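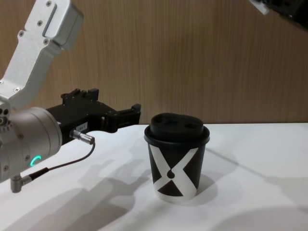 Can you buy a machine today that clears the table for you? At a price most of us would laugh at, you can buy one that clears some of it, some of the time, if you keep an eye on it.

I've been living with the Clirkorent two-arm table kit since April, and people keep asking me whether it's worth it, so I'm finally writing the long version. Short version: I love it, and I still wash my own dishes.

Some background. I run a small repair shop with a coffee corner up front (three stools, one grumpy espresso machine), and what eats my day is little stuff. Cups left on the counter. Rags. Lids. I wanted to know if a pair of arms could handle the boring end of that, so I signed up for the trial plan through Tarbridge, who rent these out by the month. Mine comes to $713, and yes, I know how many hours of a teenager with a dishcloth that would buy.

Setup took me a Sunday, most of it spent fussing with mounting bolts and reading the manual twice. The manual is fine until the chapter on teaching new tasks, where it suddenly assumes you went to engineering school. The support line got me through it in 45 minutes, and they were very patient!

So, paper cups. This is the job I care about most and it's harder than it sounds. Squeeze too much and the side caves in. Squeeze too little and the thing slides right out. A full cup and an empty one need different handling, and mine doesn't always guess right. Last week I ran a little test with 21 cups, and it got all but 3 of them into the bin. Two went over on their sides and one lost its lid, which made a mess I had to clean up by hand (of course it was the one with coffee left in it).
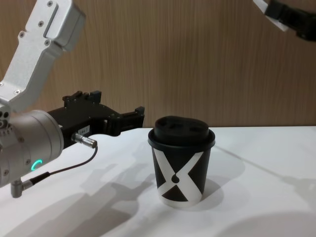
Cup duty, with the gripper still well short of the cup.

It's slow, too. I can clear the whole counter while it's thinking over one cup. But I don't stand there watching anymore, I'm in the back with somebody's toaster in pieces, and I've stopped caring how long it takes.

Rags are a no for now. It grabs a corner, drags the rest, and gives up. Wiping is a maybe: it covers the middle of a bare counter nicely and misses the edges every single time. Anything with a drawer, forget it.

I did try the cheaper Nurkico arm before this one. It was louder and kept losing its settings whenever I unplugged it. A customer swears by the McKinnon, but that's a floor model and I don't have the floor.

Would I tell you to get one for your kitchen? Not this year. For a shop with one dull, repeated job on one clear surface, sure, try a month and see. I've renewed mine through the fall, and I'm going to have another go at the rags.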